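Tondness food hall to open five days a week after winter trial

September 3, 2023

The community food hall in Tondness will open five days a week from this month, two more than at present, after a busier year than its organisers had planned for.

The hall, in the old Hulline works on Peter Street, sells dry goods by weight to anyone who walks in. Shoppers bring their own tubs and jars, or buy a paper bag at the till for 35p. Prices are kept close to what the hall pays its suppliers, and a small charge on each sale covers rent and heating. 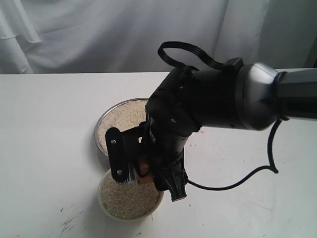
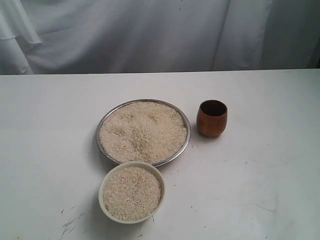
It began as a trial in January, with a short list of rice, oats, lentils, flour and sugar. The list has since grown to include dried beans, pasta, tea and washing powder. The washing powder is kept in a separate room with its own scales.

Figures given out by the hall this week show that 544 households have signed up for its free membership card. The card gives a discount on the last day of each month, when stock is being cleared before the next delivery. Shoppers without a card pay the normal price.

The extra opening days will be paid for in part by a grant from the Dhillon Fund, a local charity that supports food and heating schemes in the town. The money will cover wages for two part-time staff until the end of next summer. The hall will then have to meet the cost itself.

Opening hours will be from 9am to 4pm, with one late evening until 7pm for people who cannot get there during the working day. Times are posted on the door and at Tondness library.

The building itself has been the main worry. Part of the roof was patched in the spring after rain got into the back store, and 200 kilos of flour had to be thrown away. The owner of the works has agreed to replace the guttering before winter. The hall will stay open while the work is done, although the side entrance on Mill Lane will be shut and deliveries will come in through the front.

Parking has also been raised by people living nearby. The street has few spaces and several residents wrote to the council over the summer to complain about blocked driveways. Shoppers are now being asked to use the car park behind the swimming pool, 300 metres away, where the first hour is free. Anyone collecting a heavy order can stop outside the hall for ten minutes to load.

A monthly cooking session will start in the upstairs room later in the autumn. Places are free but must be booked at the till. The first one will cover soups and stews made from dried beans and lentils.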